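Plarkden Showroom Fit-Out – Progress Report No. 8
Prepared for the Hunt Fund
2024-04-13

Hello again! When I last wrote in December we had a leaky roof and a lot of optimism, so I'm very glad to say the roof is done and the big room finally feels like a place you'd bring a customer. The gray marble-patterned tile is down all the way across, and it looks so much better than the samples did (I was a doubter, I admit it). We ordered 560 tiles from Narkham and had 24 left over, which I've put in the back closet for repairs.

The bathtub is in the room too. It's the white rectangular one from your wish list, standing free on the floor with the black floor-standing faucet next to it. We spent ages arguing over the angle – I wanted it square to the wall and lost.

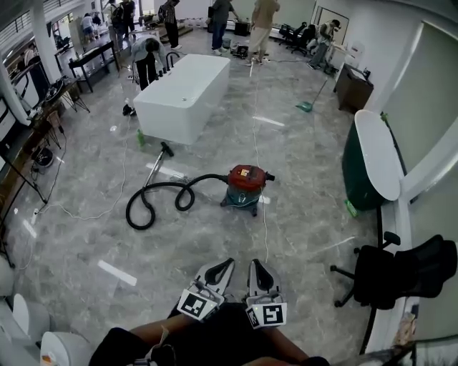
The main floor, with the tub, the faucet fittings and the wet-and-dry vacuum.

Cleaning has eaten more hours than I planned for. Grout dust gets everywhere, and on a polished floor you see every bit of it. The vacuum, with its red top and teal canister, came out of the tools line and has earned its keep already. The hose is long enough to go all around the tub without moving the machine, but I do want to sort out the power cords before we open. Right now they run across the floor, and I'd like 20 feet of cord cover from Drornetti if you're okay with me spending what's left in that line.
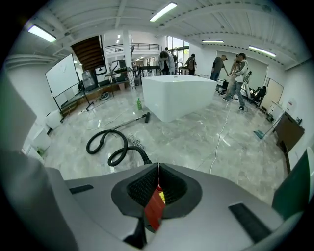

Plarkden Report No. 8 – page 2

Lots of people have been in and out, so the floor has had a fair test under sneakers, and I haven't found a cracked tile yet. The shine under the lights is lovely!

Still to do: final check on the faucet, cord covers, price cards, and the front door sign, which Narkham has now promised me twice. I'll send the receipts separately.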